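3.2 Storage of loose toys in the playroom

The families in our study kept small toys in three ways: on open shelves, in bags with a string, and in open bins. The open bin was the most common solution, and 18 of the 40 households used it as the only storage. Parents valued that a bin asks no sorting from the child at the end of play. The same quality was also named as its main weakness, as small items go to the bottom and are forgotten there. In the Jornari interviews, several parents reported that they bought a second copy of a toy which was later found in the bin. 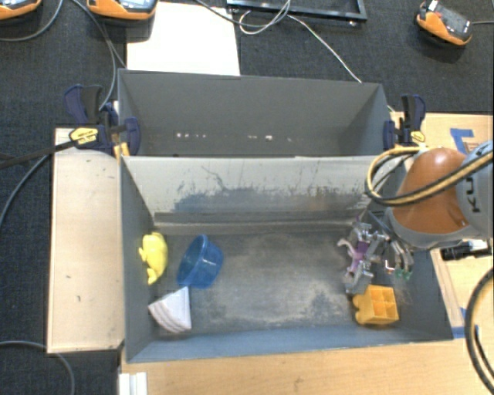 Figure 2. Divided open bin with a small number of loose items.

Compartments are often recommended against this problem, and the earlier work of Pintér treats them as a simple improvement on the single bin. Our material supports this only in part. A divider separates two groups of things, but inside each group the items still lie as they fell. In Figure 2 the toys and the bowl share the larger compartment, while the smaller one stays empty. The blue bowl rests on its side, and in a fuller bin such a shape would easily hide smaller pieces behind it or collect them inside. Colour seemed to help more than position. Children found yellow items quickly, also when these lay close to a side wall or in a corner, whereas grey and white items needed a longer search.

Wear of the surface should be considered too. The lower part of the sloping panel in Figure 2 is scuffed and has thin scratches, and the floor of the compartment is mottled with lighter and darker patches. On such a background a small grey part is difficult to notice. We therefore recorded the condition of the bin together with its contents in all home visits.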